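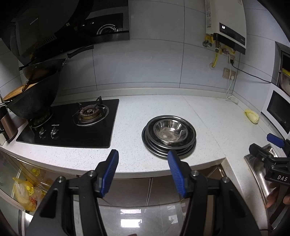
*Fig. 4. Kitchen counter with gas stove, stacked metal dishes and sink.*

## Section 4: Setting up your Treseck water softener

Welcome to the part of the guide where the softener gets connected and starts earning its keep. If you've followed along from Section 3, your Treseck is standing upright on a level floor with its lid off, and the bypass valve is still in its bag. Set aside an unhurried afternoon if you can. The job isn't hard, but it does go better with a cup of coffee and no one waiting to take a shower!

**Before you start**

- Read the hardness of your water from the Kellia test strip in the accessory pouch. Write the number inside the front cover of this guide - you'll want it again in step 6.
- Decide whether the kitchen cold tap will be softened. Many households leave it on hard water for drinking and cooking, and the softener works happily either way.
- Fill a pitcher or two for the time the water is off.

> **Caution:** Turn off the water heater before you shut the main valve. Gas heaters should be set to "pilot" and electric ones switched off at the breaker.

### Connecting and filling

1. Close the main water valve, then open the lowest cold tap in the house and let the pipes drain.
2. Push the bypass valve onto the two ports at the back of the softener until both clips snap. Give it a gentle tug. A clip that's only half seated will feel springy, and you should take it off and try again.
3. Connect the supply hose to the port marked IN and the house hose to the port marked OUT. Tighten by hand, then add a quarter turn with a wrench.
4. Run the drain hose to a floor drain or standpipe and secure it with the strap. Leave an air gap between the end of the hose and the drain.
5. Pour 8 quarts of clean water into the salt tank, followed by salt pellets up to the molded line. Please don't use rock salt, which leaves a sludge you'll have to scoop out later on.
6. Plug in the Codeck control panel and hold **SET** until the display blinks. Enter your hardness number with the arrow keys, then press **SET** once more to save it.
7. With the bypass valve still on BYPASS, open the main valve slowly and let the cold tap run until it stops spitting. Now move the bypass halfway toward SERVICE, wait until the hissing fades, and move it the rest of the way.
8. Press and hold **RINSE**. The first rinse lasts 14 minutes, and you'll hear the motor change position a few times along the way.

> **Note:** Slightly cloudy or tea-colored water is normal during the first rinse. If you still see color at the taps afterward, run another rinse.

Check every joint with a dry paper towel, turn the water heater back on, and put the lid in place. Your water heater will still be full of hard water, so the hot side may take a day or so to feel any different.

The panel shows **RAI** when the Rai resin cartridge has treated 200 loads and is ready for its cleaning cycle. Instructions for that are in Section 5.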